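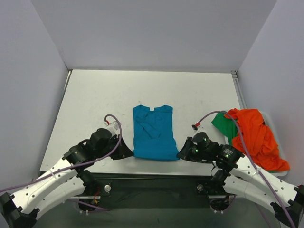 Figure 1. Two-arm folding station, long-sleeved blue shirt with one sleeve across the front.

Progress report: garment folding demonstrations, Illarow project
Submitted to: Gerd Steinbach, Murnside
Prepared by: Busisiwe Mokgethi
Date: 26/10/2025

1. Scope of the period

The work covered in this report is the collection of teleoperated folding demonstrations for training the Illarow policy. The agreed target for the phase is 400 accepted episodes of a two-arm shirt fold, starting from a garment spread flat on the table and ending with a rectangular fold. Model training is outside the scope of this phase except for short checks on data quality.

Collection is behind plan. The shortfall stands at 58 accepted episodes and is due to the recalibration described in section 3 and to a higher rejection rate in the first batches than the proposal allowed for. No change to the budget is requested.

2. Station and procedure

The station has two arms on a common bar along the front of the table, with a plain gray wall on each of the other three sides. The walls were kept plain so that the background contributes as little as possible to what the policy learns. Garments waiting their turn are kept in a tray at the right of the table, within the camera view. Deisy Zapata raised the question of whether the tray should be moved out of view. It has been left in place for this phase, as the deployment site at Somogyi will have other clothing near the work area and the policy has to ignore it.

Each episode follows the same order. The operator confirms that the garment is flat with the collar toward the back wall, brings both grippers to the start position and begins recording. The sleeves are folded first, then the body is folded from the hem. Recording stops when both grippers have released the cloth and returned to the start position. The operator enters a result code and a free-text note if anything departed from the procedure.

Partial folds are recorded as separate episodes. In these the garment is set by hand to an intermediate state and the arms complete the fold from there. They were added at the suggestion of Ekene Onyeka after the first training check, in which the policy handled the opening sleeve fold adequately but stalled once one sleeve was already across the body. Intermediate states are underrepresented in full-length episodes, where the operator passes through them quickly.
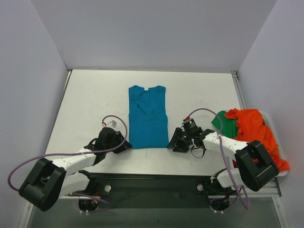

3. Interruptions and equipment

Collection was stopped for two days to recalibrate the left arm. Operators had reported that the gripper closed slightly short of the commanded position, and a comparison of the logs from both arms confirmed an offset at the wrist. Episodes recorded after the offset appeared were reviewed individually. Those in which the grasp still succeeded on the first attempt were retained with a flag in the metadata, and the rest were withdrawn.

The cables on both arms were also rerouted and retied. The earlier routing allowed a loop to pass in front of the gripper at full extension, which hid the fingertips from the camera. Loops still rise above the wrists during normal motion but stay clear of the contact area in the recordings checked to date.

The Zusell recording software was updated once. The update corrected a time offset between the joint readings and the video. Earlier episodes were realigned by script and spot-checked by Nobuhle Sithole, with no further errors found.

4. Data quality

The most frequent reason for rejection is a second layer of cloth picked up with the sleeve. The operator can usually shake it free, but the recovery motion differs so much between operators that these episodes are being stored apart from the main set. Whether to include them in training will be decided after the next check.

The second most frequent reason is a start state outside tolerance, generally a collar turned too far from the back wall. A printed outline was tried on the table and then removed, as it would have been visible to the camera. Operators now compare the live view with a reference overlay on the monitor before starting.

Free-text notes are uneven. Some operators write a full sentence and others leave the field blank even when the result code calls for an explanation. The form now blocks submission in that case.

5. Work planned for November

Complete the outstanding episodes, with priority given to partial folds.

Repeat the training check on the enlarged set, using the same evaluation garments as before.

Agree the handling of recovery episodes with Ekene Onyeka and update the labeling guide accordingly.

Deliver the accepted set, metadata and calibration logs to Murnside in the format specified in the agreement. Access to the storage location has not yet been granted and is needed before the transfer can be tested.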